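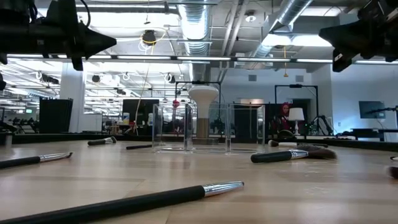 Up before six again, no idea why, and since the house was quiet I finally did the sums for the Tilletville trip. It's 332 miles each way if I take the river road, and I always take the river road, so there goes a tank and a half of gas. I still want to go! I've been talking about it since January and my sister-in-law has stopped asking.

The Berkdale house is the sticking point. Two bedrooms, a porch, and a furnace that makes a noise like a goose. The roof man from Krishnan called back and wants $3,000 for the back slope alone, which I said I'd think about (I won't, I'll pay it, the bucket in the hall is full every time it rains).

Walked down to Romulow for bread at lunch. They were out of rye so I got the seeded one and ate the heel on the way home. It was about 70 degrees and I had my coat on like a fool.

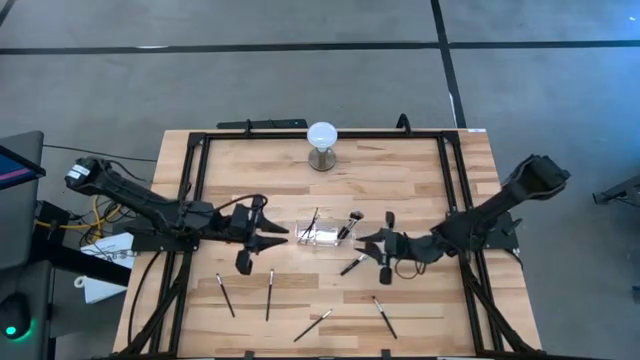 The butcher-block table, concrete floor under it.

Soup for supper, too much pepper. Must call about the furnace tomorrow, and find the good suitcase, the one with the zipper that works.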